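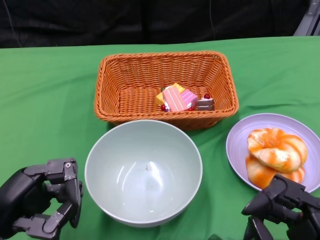

Head view. Basket with the toy cakes at the back, bowl in front of it, rolls on the plate to the right, one hand in each bottom corner.

Recording a pick-and-place task by remote control, without fooling yourself

Posted Sep 19, 2022
Filed under: Teleoperation, Bench notes

Most guides to teaching a robot by demonstration say you can have a working policy by dinner. I've followed several of them. I got something that worked by dinner as well, as long as the basket stayed exactly where it was when I recorded and I didn't breathe on the tablecloth.

What follows is the procedure we use now at Oltwood for a simple tabletop job: toy food from a basket and a plate into a bowl, two arms, one operator. It's slower than the brochure version. If you're after the brochure version, the Koslow quick start is still online and is very cheerful.

What you need

Two arms you can drive remotely, with a head camera and one camera at each wrist. We drive ours with Posside handsets and log with Parri. Both are fine. Neither will tell you when your demonstrations are rubbish, whatever the "quality score" in Parri claims. I turned the score off in April and haven't missed it.

A table with a plain cloth. Ours is bright green with a black backdrop. People will tell you a plain backdrop makes the policy robust. It makes the head camera's life easier, and that's a different thing. The wrist cameras see whatever they please.

Soft toy food. It squashes, it forgives a bad grip, and that is the trouble with it. A grip that holds a squishy bread roll may say very little about a grip that holds a real one.

Step 1. Write the task down in one sentence

Ours reads: "Put the rolls and the cake pieces in the bowl, then let go and back off." Stick it up where the operator can see it. Without the last part half your recordings will stop with the fingers still in the bowl, and the robot will learn to stay there.

Decide in advance whether order matters. If it doesn't, say so, and then check later whether your operators have quietly agreed on an order among themselves. Ours had. Rolls first, every time, for a whole session.

Step 2. Lay the table, then mess it up

Set out the basket, bowl and plate with room for both hands to come in from the near corners. Run the arms to every object before recording anything. If one arm can't reach the back wall of the basket comfortably, move the basket forward now. Don't let the operator find a heroic elbow position and call it solved.

Then change the layout between takes. Shift the bowl. Turn the basket. Pile the cakes differently, some leaning, some flat. The advice you'll read is to "add variation", usually from someone who nudged a cup two centimetres and went home. Move things far enough that the operator grumbles.

Leave creases in the cloth. You won't iron it when the thing is running for real.

Step 3. Look at the wrist cameras before you trust them

I skipped this for longer than I'd like to admit. Drive each hand to the bowl, stop, and look at the wrist picture at full size on a decent monitor. Ask whether you could do the job from that picture alone.
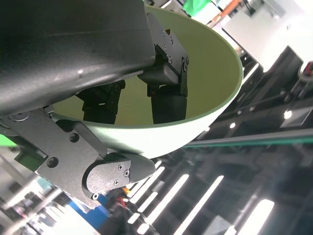
Wrist view with the fingers inside the bowl. Note how much of the background is ceiling lights and hall.

Tilt the wrist to get down into a bowl and the camera can end up taking in the room. Bright strips, white walls, people. All of that goes into training, and a learner is quite happy to decide that a ceiling light is the best clue for when to open its fingers. I can't prove ours did. I can say that a policy trained in the morning layout got noticeably worse when we rotated the table, and the food hadn't changed.

Things that help a little:

Record on more than one table position.
Lock the camera exposure, then check it against the brightest view you'll hit. The rim of a pale bowl blows out easily.
Keep visitors moving or keep them out. Someone who stands in one spot all session becomes a landmark.

Step 4. Practise, and throw the practice away

Give each operator time on the handsets with the logger off. Early driving is full of stops and second thoughts, and the robot will copy those too. There's a school of thought that says hesitation is "rich data". I've yet to see a robot hesitate usefully.

When the operator can go from basket to bowl and back without stopping to think about which way the wrist turns, switch the logger on.

Step 5. Record in short batches

One take is one run of the sentence from step 1. Start with the hands clear of the objects, finish with the hands clear. If a piece is dropped outside the bowl, pick it up again within the take and carry on, but tag the take. You want a few recoveries. You don't want a set made mostly of them.

Stop when the operator gets tired. The drift is hard to spot live and plain as day on playback: wider swings, later releases.
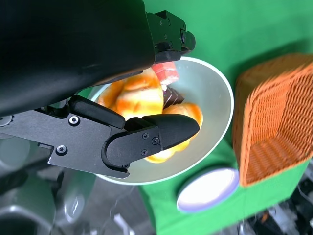

Same job from a wrist, with food in the bowl. The jaws hide a fair bit of what they're working on.

Step 6. Review every take yourself

Yes, all of them. Play the head view and the wrist views side by side. A full bowl is the hard case. From the wrist, the lower finger covers part of one roll and the bracket crowds whatever is on top, so what looks like a clean release can be a finger dragging a neighbour along. Check it against the head view before you mark it good.

Reject a take if:

the hand enters or leaves with the logger already stopped
an object is pinned against the side of the bowl to make it behave
you can't tell from any camera whether the piece was let go

Our last set came to 505 takes. After review we threw out 224. Parri had passed nearly all of those, for what it's worth. Of the ones we kept, 149 had the layout changed by enough that I'd call them varied, and that's the number I'd quote if anyone asked how big the set is. People prefer to quote the first one.

Step 7. Test somewhere unkind

Train, then test with the bowl in a place it never stood during recording. We got almost 70 per cent on layouts close to the recorded ones and a good deal less on the rest. I don't put a figure on the rest yet, as the test runs weren't logged consistently and I won't pretend they were.

If your result is much better than that, swap the plate and the basket and run it again before you tell your manager.

Known gaps

No liquids, no real food, one cloth colour. Handset latency not measured. Left wrist camera mount needs a second look.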